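The woman who runs the Matubbar toy library keeps her letter cubes wherever there's cork. "I love a cork table," she told me over coffee, with a happy sort of sigh. "It's quiet, and it's kind to little corners!"
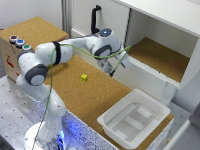
Yellow cube on the cork table, with a white bin nearby.

She has been mending and sorting small toys for 10 years, and purple is her weakness. "A yellow letter on dark purple, well, I could look at that all afternoon." 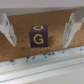 The purple cube, G in front and O on top.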